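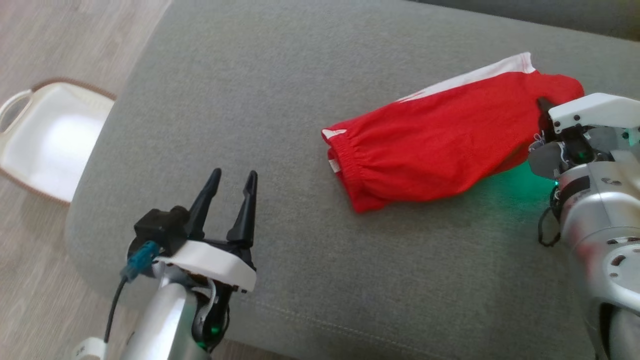 1/ Elastic waistbands: why they fail, and how to replace one

Flora Forsyth
A thread on the gathered waistband, the part of a pair of shorts that usually wears out first. I do alterations and repairs in Skilleneck. Most of what follows applies to any pull-on garment, kids' or adults'.

2/
There are two common constructions. In the first, the elastic sits loose inside a fabric tunnel (a casing) and is joined only to itself. In the second, the elastic is stretched and sewn straight to the fabric, often with several parallel rows of stitching. Work out which one you have before you cut anything.

3/
Test: pinch the band and try to slide the fabric along the elastic. If it slides, you have a casing. If it doesn't, it is sewn through. Casing jobs take me 25 minutes. Sewn-through jobs take 75, nearly all of it unpicking.

4/
Elastic is rubber or elastane strands wrapped or woven with polyester, sometimes cotton. The polyester outlasts the stretch part by years. A dead waistband still looks fine from the outside. Pull it and it goes out but comes back slowly, or stays out.

5/
Heat does most of the damage. The dryer on high is the worst of it. Chlorine is second, so swim shorts go early. Body oil and sunscreen are hard on natural rubber in particular. Fabric softener I am less sure of. Marius Filip, who taught me industrial machines, blames it for everything.

6/
Quick check for dead elastic: stretch the band beside your ear. A faint crackling is strands breaking. Once you hear it, replacement is the only repair. Taking the band in by a few centimetres gives you a smaller band with the same problem.

7/
Types, for anyone standing in the shop.
Braided: narrows when stretched, has lengthwise ribs, loses grip if you sew through it. Casings only.
Knitted: soft, keeps its width, can be sewn through.
Woven: firm, keeps its width, rolls the least. My default for shorts.

8/
Width. Measure the inside of the casing, seam to seam, and go 3 mm narrower. Elastic that fits too tightly will fold on itself going around the side seams. Elastic that is too narrow will twist by the second wash.

9/
Length. Waist measurement minus 10 per cent, plus 2 cm for the overlap. For firm woven elastic, take off a bit less. Don't copy the length of the old piece, it has grown. Pin it around the actual waist if the actual waist is available and will stand still.

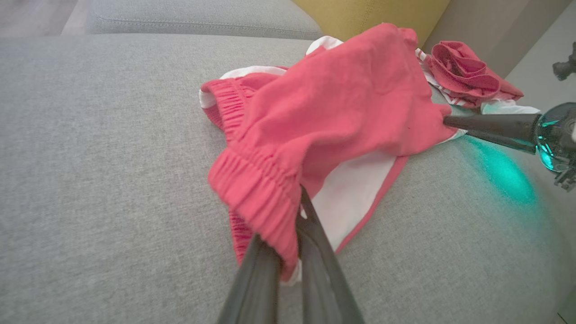 Ruched waistband, gathered right along the edge.

10/
Casing method. Turn the garment inside out and find the centre back. Unpick 4 cm of the lower casing stitch. Look for vertical stitches through the band at centre back and the side seams. Factories put them there to stop the elastic rotating. Unpick those as well or nothing will move.

11/
Cut the old elastic. Pin one end of the new piece to one end of the old with a safety pin, flat, and pull the old one out the other side. The new one follows. If the old elastic is too far gone to pull, use a bodkin or a large safety pin and feed it through by hand.

12/
Clip or pin the tail of the new elastic to the garment before you start pulling. I have lost the tail inside the casing more often than I would like, and I do this for a living.

13/
Join: overlap the ends by 2 cm, check for twists all the way around, then sew a square with a cross through it. Zigzag is fine. Don't butt the ends together unless you have a backing strip. Stretch the band hard a few times before you close the casing.

14/
Spread the gathers evenly, then stitch in the ditch at centre back and both side seams. Three short vertical lines. Use a stretch needle, size 75, and a stitch length of 2.5 to 3. Close the gap last.

15/
Sewn-through method. Unpick every row from the wrong side with a fresh seam ripper. On a knit, cut every third or fourth stitch and pull the thread from the other side. If the fabric is thin, consider cutting the whole band off below the stitching and making a new casing from ribbing. You lose some rise. Check there's enough first.

16/
Lined shorts: the lining is usually caught in the same seam as the band. Baste it back in place before you sew, or it will creep and hang below the hem on one side.

17/
Care labels. If the label is in the way, unpick it and sew it back into the side seam. Please don't cut it off. The next person to wash the thing may want it.

18/
Supplies. I buy woven elastic by the roll from Śliwiński, in white and black. Thread is Isent polyester in 1000 m cones. Neither firm gives me anything. Short lengths from a fabric counter work just as well for one garment, though you pay more per metre.

19/
Question from Nahom Alemayehu: can you pre-shrink elastic? Yes. Warm water, lay it flat, let it dry before you measure. Cotton-blend braided shrinks noticeably. Polyester knitted barely moves.

20/
Rüdiger Kohlhase asks about drawstrings as a substitute. A drawstring alone works on a flat casing with plenty of fabric. On small children's clothes I won't fit one at all, elastic only.

21/
Correction to 8/: the 3 mm applies to elastic up to 25 mm wide. For wider bands leave 5 mm. Thanks to Hiwot Ayele for catching that.

22/
Drying, for those still reading. Line dry out of direct sun, pegged at the hem so the waistband isn't carrying the weight. If you have to use the dryer, low heat, and take it out slightly damp.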